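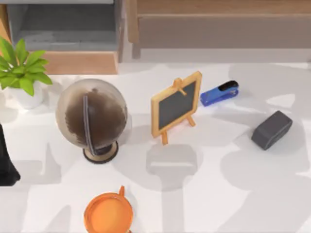

Desk globe and potted plant on a white tabletop (rendering).

To: Members, Cloltulau Map Library List
Subject: Re: Return of borrowed wall maps
Date: 10th November

Dear members,

The office has received several replies to the July notice, and the one quoted in part below raises a point that applies to every branch.

> Our branch holds 111 sheets on long loan from Zesterero. The notice
> asks for flat return, but our map case was sold and the sheets are
> now kept in tubes. May we send them rolled?

Rolled sheets will be accepted from any branch without a map case. Please place no more than four sheets in a tube and write the shelf numbers on the outside. Linen-backed maps must still travel flat. Branches that need a carrying board may request one from the Cakuter desk, which will pay the freight both ways.

The Tkachenko survey series is exempt from the recall. All 884 sheets have been scanned, and the paper copies may stay where they are until the new catalog opens. Sheets with torn margins should not be taped. Put them in a plain folder and note the damage on the loan slip.

The insurance limit remains 2,000 dollars per shipment. Larger returns should be divided and sent on separate days.

Loans Office
Cloltulau Map Library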